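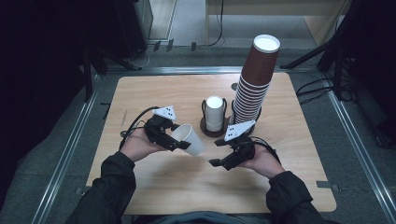
Figure 2. Table top with paper cup held on its side.

6. Registering a viewer complaint

Use this section to enter a complaint about a broadcast programme in Ostley. You need an account with the Handler role.

6.1 Creating the record

1. Open Complaints and select New record.
2. Enter the channel, programme title and time of broadcast. Use the start time from the schedule, not the time the complaint arrived.
3. In Subject, choose the presenter or guest complained about. If the name is missing, choose Other and type it in full.
4. Paste the complaint into Statement. The field holds 2000 characters. Attach longer letters as a file.
5. Select one code category, such as Harm, Fairness or Privacy.
6. Select Save. The record number appears at the top right.

Note: Complaints about the same remark must be linked to one parent record. Open the parent, select Link and enter each record number. Linked complaints are counted separately in the totals.

Caution: Closing a parent record closes every record linked to it and sends the decision letter. Letters cannot be recalled.

6.2 Complaints from the person discussed

1. Tick First party before saving.
2. Set Access to Restricted. The complainant's name is then hidden from the programme maker.
3. Assign a second handler. Records without two handlers stay in Draft.

Exports made before the June update do not include the First party field.

Section revised 2025-10-27, O. Solberg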